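Before you sign anything, go and watch the arm work, and go with a list. I've sat through enough robot demonstrations to know how they run. The coffee is decent, the part gets picked up, everyone nods, and on the drive home you realise you have no idea whether the thing would last a week in your shop. What follows is how I do it now, written up after a day at the Nedelico open house, where Pruvus and Cieślak both had cells running and Groltorik was handing out brochures.

It's aimed at small shops. If you have an automation engineer on staff, you can skip it.

## What you need

- A notebook and a pen. Phones go flat, and some places don't like them out on the floor.
- A stopwatch, or a watch with a second hand.
- A tape measure.
- A bag of your own parts, ugly ones included.
- One number you trust: how many good parts you make in a shift right now.

Ours is 1135. I wrote it on the inside cover of the notebook so I couldn't be talked out of it.

## Step 1: Ask for the run time before you go

Email the host and ask how long the demonstration runs without a person touching it. You want a figure in writing. The answer I got was "continuous operation", so I wrote back and asked how many minutes that was. It took two more emails to learn that the demo sequence was 128 seconds long and then started over.

There's nothing wrong with a short loop. You just need to know it's a loop, so that you don't watch it go round nine times and come away thinking you've seen an hour of production.

## Step 2: Get there early

Doors opened at nine. I was in the building at twenty past eight, signed in and standing where I wasn't really supposed to be. The set-up is the most useful part of the day and it's almost never on the program. You'll hear what the integrators say to each other before the visitors come in. You'll see how long it takes to get from power-on to the first move.

Write down:

1. How many people it takes to get the cell going.
2. Whether they use the teach pendant, a laptop or both.
3. Anything nudged by hand.
4. Anything said quietly.

On the Cieślak cell, it took three people, and one of them was on the phone the whole time.

## Step 3: Look at the bench before the arm

People stare at the arm. The vendor wants you to. Look at what's under and around it first, as that's the part you'll be paying somebody to build.

Ask these, in any order:

- What happens if the tray is turned a few degrees?
- What happens if the surface underneath is a different colour or shinier?
- Are the cables going to be routed like that in the real installation?
- Who supplies the fixtures, and is that in the quote?

I asked the cable question at the Pruvus bench and was told the final version would be "tidied". Ask what tidied costs. A hanging loop beside a moving forearm is fine on a demo table and a nuisance next to a conveyor. 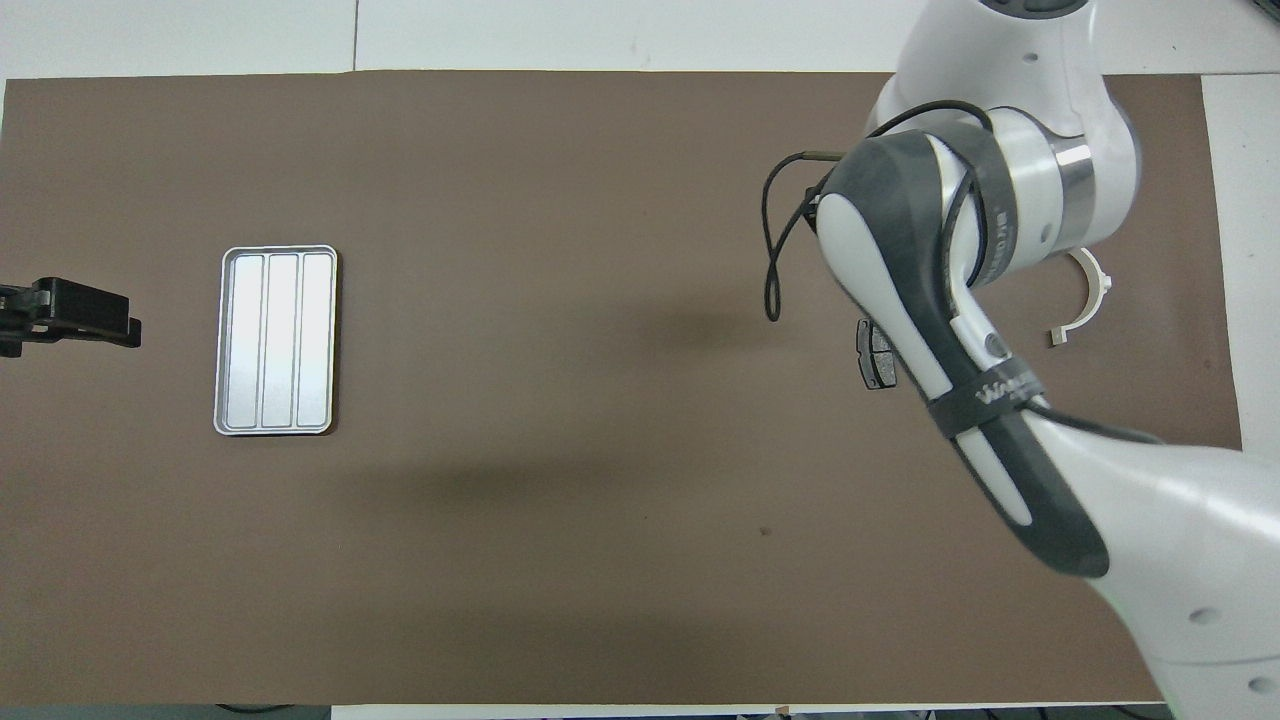
*Pruvus bench at the open house: divided metal tray on the brown mat, arm on the right, with the cable loop I asked about.*

Trays deserve a question of their own. A tray with long compartments tells the robot a lot in advance. Parts can only lie so many ways in a narrow channel, and the software gets the credit. At our place, castings arrive in a bin, on top of each other, with a rag in there if we're unlucky. Somebody has to get them from the bin to the tray. If that somebody is one of your people, you haven't automated the job, you've moved it half a metre to the left. Get the vendor to say out loud who loads the tray.

Metal trays can also be hard on cameras if the light hits them wrong. Ask if they'll switch off an overhead light for one run. Cieślak did, without fuss, and I thought better of them for it. Pruvus said it could be arranged for a follow-up visit.

## Step 4: Time it yourself

Don't use the figure on the screen. Start your watch when the arm leaves its rest position and stop it when it's back there and ready to go. Do that for several cycles and write down every one, including the ones that look odd.

Then do the arithmetic in front of them. It's a bit rude, and it's worth doing. The Pruvus handout promised 3896 picks in a day. I asked what a day was, and it was twenty-four hours with no changeovers, no empty trays and no cleaning. Once we'd put in two shifts, the breaks we really take and a tray swap, the person at the bench got it down to 3330 and looked unhappy. I'd want another chunk off that before I believed it, though at least we were now talking about the same planet.

A pick isn't a finished part, either. If your part gets picked up twice, halve the number.

## Step 5: Bring out your own parts

Ask first, and be polite. Most hosts will say yes if you've warned them in the email. Some will say the gripper isn't set up for your part, and that may be perfectly true. Follow it up with:

- What would the fingers need to look like?
- Who makes them and how long does it take?
- If we change the part, do we buy new fingers?
- Can an operator swap them, or is it a service call?

Flat fingers are common at demos. They're cheap and they hold boxy things well enough. Our parts are round, slightly oily and never quite the same size. I put one on the Cieślak table and they had a fair go at it: four tries, two good lifts, one drop, one where the arm stopped and asked for help. They didn't hide any of that. I'll take four honest tries over a perfect loop.

## Step 6: Ask for a fault

My favourite part, and the one vendors like least. Ask them to cause a stop and recover from it. Block a pick, move a part mid-cycle using whatever method they consider safe, or press the stop button. **Don't reach in yourself**, even if it's a collaborative arm and even if the sales rep is leaning on it.

Time the recovery from stop to next good cycle. Then ask if the person who just fixed it is an operator or an engineer. At Nedelico, it was an engineer both times. So ask to see it done again by the least experienced person they have there.

If they won't do it at all, put that in the notebook and move on. There could be a decent reason, such as a crowd standing too close. I still mark it down.

## Step 7: Measure the footprint

Out comes the tape measure. Brochures give you the table. You also need the space for the controller, for the door of the controller to open, for a person with a tray in both hands, and for whatever guarding your risk assessment comes up with. "Collaborative" doesn't get you out of the risk assessment. The Groltorik brochure had a line that came close to suggesting it did, and when I pointed at it, I was told it was being reworded.

## Step 8: Write it up the same night

Use one page per vendor. Mine has these headings:

| Heading | What goes in it |
|---|---|
| Seen | Only what I watched happen |
| Told | What they said, with no opinion from me |
| Asked, no answer | Questions to send by email |
| Our extras | Fixtures, fingers, guarding, training |
| Doubts | Anything that bugged me |

Keep *Seen* and *Told* apart. After a week they run together, and you'll swear you watched something you only read on a banner. My *Told* column for the day was nearly three times as long as *Seen*.

## Step 9: Send the questions and wait

Email the unanswered ones within a couple of days, while they still remember you. Ask for a trial on your parts, at your place if you can get it, for a full shift, with your operators. We've asked both Pruvus and Cieślak for March. One has said yes in principle and the other has sent me a video.

I've watched the video. It has the same loop in it.

*Last edited 14 December 2021. Added the tray-loading question to Step 3.*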